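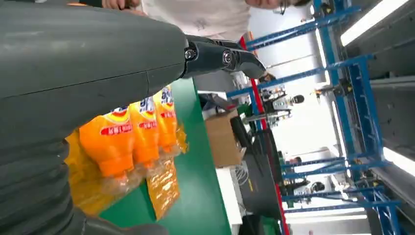 To: Gerkedton robotics club list
Subject: Re: Film-wrapped items and the grasp task

On Tuesday the Ulier team wrote:

> The rules for the grasp task list boxes, cans and wrapped packs.
> Our gripper handles the first two. With shrink film the fingers
> catch the loose end and the whole pack turns. Are wrapped packs
> required for the spring round, or optional?
> Also, is the 2,000 g limit for one item or for the full set?

Required. The packs of orange bottles in clear film stay in the set. Item weight is limited to 2,000 g each; there is no limit for the set.

On the film: we had the same trouble at Trongate. Closing on the film itself does not work, as it slides over the bottles. Close on the shoulders of the outer bottle and keep the fingertips clear of the loose flap. Approach from the side at low speed, then lift 10 mm and hold for 3 seconds before moving. If the pack turns during the hold, put it down and retry – a retry costs less than a drop.

With this sequence our success rate over the last practice block was 87 percent. Most of the failures were wrist camera errors. Film reflects the ceiling lights, and the depth data has holes where it does. Lowering the exposure helped. Masking the brightest pixels before the plane fit helped more.

The mask script is in the Sowah folder, with the settings file next to it. It expects a green table. Teams with a different surface will need to change the color range in the settings file first.

Bench time for the next practice block is still open after 4 p.m. Reply on the list with the slot you want.

Trongate team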